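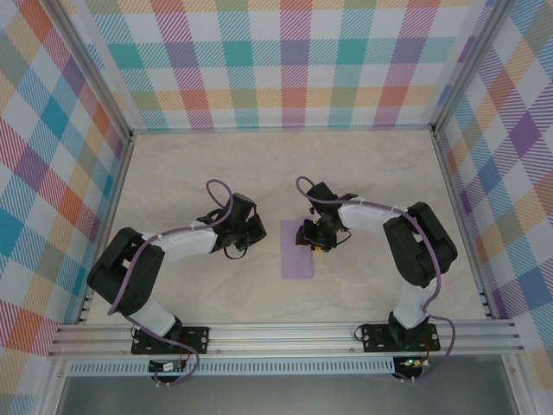
Plirnix Two-Arm Folding Bench: what we stock, and what we think of it

We sell the Plirnix bench because shops keep asking us for it. We don't sell it as a replacement for the person who folds your towels, and if that's what you came for, you can stop reading and save yourself the freight.

What you get is two small arms bolted to one aluminum rail, a control board for each arm, a flat work surface and a framed enclosure. Price is $1,397 per bench, without a computer. The arms come assembled. The boards come mounted and wired, but check the connectors before you power up, as they like to work loose in the truck.

Is it ready for chores?

Mostly no. Folding looks like the easy job on the list and it's a rotten one. Soft, flat stuff has no handles. It slides when you push it and bunches up when you pinch it, and after one bad grab it's a different shape from the one the program was expecting.

Siriporn Jaidee, who runs our demo room, put the bench through 400 folds in June, all on single flat pieces laid out by hand. Her notes are free if you write to us, and they include the bad runs. The short version is that a good fold takes far longer than it would take you, and a bad one needs you standing there anyway. She never got it to take a piece out of a heap and start from that. Be careful with any seller who shows you the folding and skips the heap.

Fingers

The fingertips matter more than the arms do. The yellow ones have pockets and holes in the body and a black ribbed strip where they meet the work. 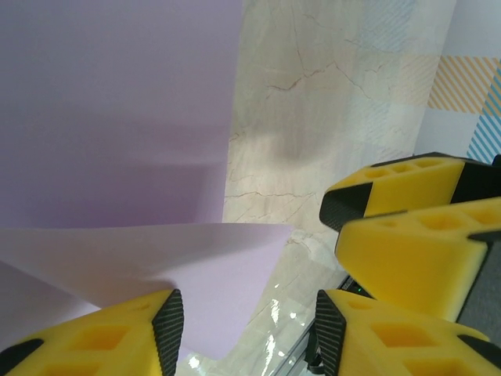 We'd budget for a spare set. Ribbed strips pick up lint, and once they do, thin material starts to slip. Wipe them down between sessions and don't use solvent. We tried the flat pads from Musirberg on the same arms and went back.

Who should buy one

Training rooms, college labs, and any laundry or packing shop that wants to find out for itself before someone in a nice jacket sells it something ten times the price. Kipchumba Bakilana in our service department will talk you through setup by phone — he'll also tell you plainly if your job is a poor fit, and he's cost us a few sales that way.

Who shouldn't: anyone with a basket of mixed laundry and a deadline.

Shipping and returns

Ships in two cartons. Returns are accepted on unused benches in the original packing. Fingers and strips can't be returned once fitted.

Related items
Plirnix spare finger set, yellow
Plirnix replacement grip strips
Musirberg flat pads
Traveo rail extension
Cisneros enclosure panels

Contact us | Copyright Cisneros Bench Supply | Back to top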